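Search posts
Search

Thread on joint sand, and why your stone paving moves. Most failures I get called about are blamed on the stone. Most are in the joints or the bed.

1/ A paver carries load in two ways: straight down into the bedding layer, and sideways into its neighbors through whatever fills the gap. Remove the filler and you lose the second one. Each block then works alone, and it rocks.

2/ Rocking grinds the bedding sand under the edges. The fines pump up through the open joint when it rains. You'll see a pale fan of silt on the surface a few feet downhill of the problem.

3/ By then the bed under that block is dished. Refilling the joint will hide it for a season. Lift the block, screed the bed, put the block back, then fill.

4/ Bedding sand and joint sand are different products. Bedding sand is coarse, sharp and washed, so it drains. Joint sand is finer and dry so it runs into a narrow gap. People buy one pallet and use it for both.

5/ Bond pattern matters more than thickness once there are vehicles. Running bond should go across the direction of travel. Laid parallel, the long joints open up along the wheel paths. Herringbone resists turning wheels best, at the cost of a lot of cutting.

6/ Stack bond (all joints lined up both ways) is for patios. I have seen it specified for a delivery court. The court lasted one winter.

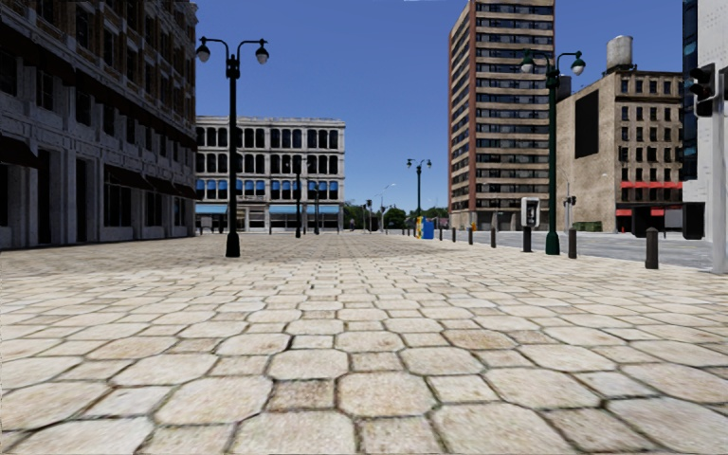

7/ Irregular or rounded stone needs wider joints, and wider joints need coarser filler. Fine sand in a one-inch gap washes out in the first real storm. Use a graded chip, small enough to compact and large enough to stay put.

8/ Rounded tops also shed water into the joints faster than flat tops do. Plan for it. If the base is dense-graded and the subgrade is clay, that water sits right under the bed.

9/ Which brings up drainage. Slope the base, then lay the bed at constant thickness on top of it. Making up the fall with extra bedding sand gives you a layer that compresses more at one end than the other, and the surface will show it within a year.

10/ Edge restraint. The whole field wants to spread. A curb with a concrete haunch behind it holds. Plastic edging spiked into loose gravel is fine for a garden path and nothing else.

11/ Where paving meets asphalt, put in a flush concrete header. Asphalt creeps in summer and gives the edge row no support. Without the header you lose the first row, then the second.

12/ Rigid mortar joints over a flexible base: don't. The base moves, the mortar can't, and it cracks at the bond line. Then water gets in and can't get out. Choose a rigid system or a flexible one and stay with it from subgrade to surface.

13/ A worked case. The Wosdale market court, 2,000 square feet of reclaimed granite on sand. The complaint was "settling." We lifted 17 blocks along the worst line. The base was flat to the straightedge. All of the movement was in the bedding layer.

14/ Cause: a downspout discharging straight onto the paving, 20 feet from the low corner. No one had looked up. The stone was fine and so was the crew's work.

15/ Fix: downspout piped to the storm drain, bed replaced along that strip, joints refilled with chip. Material cost for the strip came to a little more than $300. The quote they already had was for a full relay.

16/ On polymeric sand, because I always get asked. It works in narrow joints, on a dry surface, with a light and patient misting. Overwater it and the binder floats up and hazes the stone. Underwater it and you get a crust over loose sand. I don't use it in joints outside the width printed on the bag.

17/ I have tried the Trodach and Verker blends side by side on my own driveway. Both held through March. Verker was easier to sweep in. Trodach hazed a little on the dark stone – probably my watering.

18/ Maintenance schedule for a sand-jointed surface: check the joints at three months, top up, check again at a year. After that, every other spring. Keep pressure washers at a shallow angle and well back from the surface. A turbo nozzle will empty a joint in one pass.

19/ Weeds in joints mostly seed from above. They do not grow up through a compacted base. Fabric under the bed won't stop them, and it gives the sand a slip plane on any kind of slope.

20/ Quick test for anyone with a surface they're unsure of. Walk it slowly in hard-soled shoes. A block with voids under it sounds hollow. Mark those with chalk, then look at the marks together. A line usually means water or a buried trench. A scatter usually means poor compaction.

21/ Questions on clay subgrades are going in a separate thread – that one needs drawings.

2020-04-09

Related threads
Reading a sieve analysis without a lab
Mansour Yard: notes on reclaimed curb
Why plate compactors bounce
Setting a screed rail on a cross slope
Freeze-thaw and bedding sand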